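Demonstration by hand

Category: Robot learning | Manual skills and handling

Demonstration by hand, also called hand-held demonstration, is a way of showing a robot a task by having a person do it with the same sort of gripper the robot will later use. It belongs to the same broad family as remote control, in which the person works the robot from a distance, and as the older practice of taking hold of the arm itself and guiding it through the motion. What sets it apart is that no arm needs to be present at all while the showing is done, so that a kitchen table or a corner of an office will serve perfectly well.

The method is much used for cloth, and with good reason, for cloth is a troublesome thing to describe in rules. A sock never lies the same way twice, and anybody who has paired a family's worth of them on a Sunday evening will know how many little decisions go into it without one ever noticing.

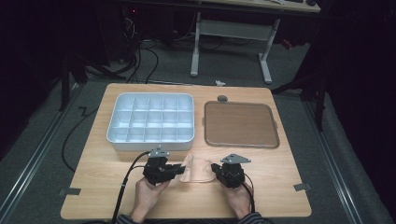
Two-handed work asks rather more of the person than it first seems. Bare fingers feel a hem slip long before the eye catches it, whereas a pair of jaws passes on very little of that feeling, and newcomers tend to squeeze too hard and hurry too much. Custódio Paiva, who ran the sorting trials at Asby, used to ask his demonstrators to spend their first morning simply picking things up and putting them down again, and he would not keep any of it. The Asby collection in its finished form held 2370 demonstrations, of which 164 were set aside for checking, and it was made by 37 people, some of them retired laundry hands with very decided opinions on folding.

Remote control has its own loyal following. Hélder Ramalho and Amândio Aguiar, working at Barreto, preferred it for heavy or awkward loads, as the arm's true reach and strength are there from the start and nothing impossible can be shown to it. It is slower, though, and a good deal more tiring, and their Brera handling study stopped at 2000 demonstrations.
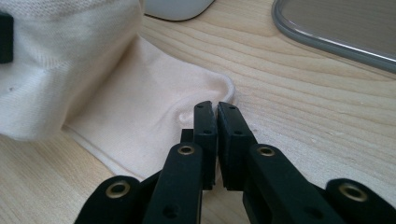 Common difficulties

Thin fabric lying flat is the classic awkward case. The tips must come down close to the surface and meet the edge at a sensible angle, or they will push the cloth along in front of them. Many demonstrators learn to look for a fold or a ridge and start from there. Opinions differ on whether fumbled attempts should be kept. Jaime Arruda argued warmly that a recovery from a poor grasp is worth having, provided the person carries on and finishes the job.

Related articles
Guiding an arm by hand
Remote handling
Cloth folding by machine
Sunance sorting bench
Two-armed robots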